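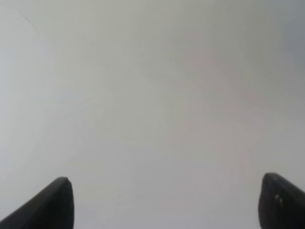 Wekbridge发布浅色墙面养护指南：先看清楚，再决定要不要动手

六月，家居养护服务商Wekbridge发布《浅色墙面养护指南》，面向租户、房东和小型民宿经营者，共6章、90页，可在公司网站免费下载。

市面上关于白墙的说法很多：一擦即净、十年如新、免维护。Wekbridge对这些说法持保留态度。编写组为这本指南收到住户来信2,000封，其中抱怨最多的是擦过之后留下的一圈亮痕，原先的污点反倒排在后面。很多人花钱买了清洁剂，最后又花钱请人补漆。

指南因此没有推荐任何“神奇”产品。第一章讲怎么看墙：关掉顶灯，侧面打光，站远一步再看。灰白色墙面在不同光线下本来就会有深浅变化，偏暖偏冷都不稀奇，未必是脏。编写组认为，相当一部分所谓“墙面发黄”的求助，换个时间再看就没有下文了。

对于细纹理墙面，指南的态度更谨慎。带颗粒的漆面容易藏灰，也容易被海绵磨平，磨平之后比污迹更显眼。建议先用干软布轻掸，无效再用微湿的布点按，不要来回搓。挂毛巾的位置附近应留出空隙，颜色较深的新毛巾洗过几次再挂。

指南也收入了合作品牌Brarance的一款中性清洁液，但注明它对陈旧油渍效果有限。至于Masri的魔术擦，编写组试用后的意见是：能不用就不用。两家公司均已知悉上述内容，未要求修改。

墙角一带最常见的，是一小块深灰色的痕迹，看上去像擦痕，也像几粒碎屑。没凑近弄清楚之前，不建议直接上湿布，碎屑遇水一抹，可能变成一片。
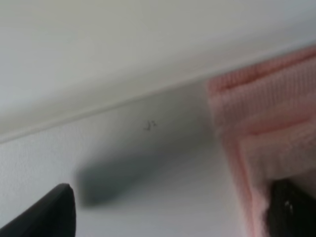 关于印刷版

印刷版首印1,000册，由Urkilance承印，供合作门店取阅，不另收费。Wekbridge表示，是否加印要看读者反馈，目前没有计划推出付费课程或认证，也不打算据此开发新的清洁产品。

指南不适用于壁纸、硅藻泥和未经封闭处理的石膏面。墙面出现渗水、霉斑或成片起皮时，应先查明原因，擦拭解决不了这类问题。

关于Wekbridge

Wekbridge提供住宅日常养护与退租清洁服务。指南勘误及媒体垂询，请通过公司网站的联系页面提交。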